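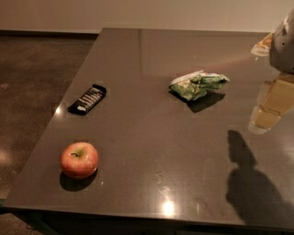 Break room and snack corner, monthly inspection
Site: Usitura, second floor
Checked by: Rónán Quinlan
Date: 2nd September

Marks: OK / Fix / Not checked

1. Hand washing
Soap in dispenser: OK
Paper towels: Fix. The holder was empty and the new roll was standing on the floor. I put it on the shelf, but it needs to go in the holder.
Hot water: OK

2. Refrigerator
Temperature, top shelf: 39 °F, OK
Door seal: Fix. The bottom corner does not close well, you must push it with the knee. Same comment in April.
Food with name and date: Fix. Two boxes without name. I have put a yellow sticker on them, they will be thrown out on Friday cleaning if not claimed.

Correction to the line above: the cleaning day was changed, please look at the plan on the door.

3. Fruit and packed snacks
Fruit washed before it is put out: OK. The Pomum delivery comes unwashed, also when the carton looks very clean.
Bruised or soft fruit removed: OK, one pear taken away.
Snacks inside the date: OK
Allergen list on the wall: Fix. It is the old list. Bars with nuts are now bought and they are not written there. Please do this one first.
Opened bags closed with a clip: Fix. We have clips, they are in the drawer with the spoons.

4. Electrical
Kettle cable: OK
Microwave, inside and door: OK, cleaned well this time, thank you.
Extension cord: Fix. The kettle and the toaster are both on it. The label says 2000 W maximum and this is too little for the two together. Toaster must go to the wall outlet by the window.

5. Floor and exits
Floor dry: OK
Exit door opens fully: OK
Fire extinguisher, Drallier tag no. 2102: OK, pin and seal in place.
First aid box: Not checked. It was locked and I did not find the key.

6. Waste
Bins with lid: OK
Food waste emptied daily: OK according to the sheet, but two days have no signature.

General comment
The room is better than in April. For the door seal I have written to Jibrin again and I wait for their answer. I will come back for the allergen list and the first aid box, the other points can wait for the next inspection.

R. Quinlan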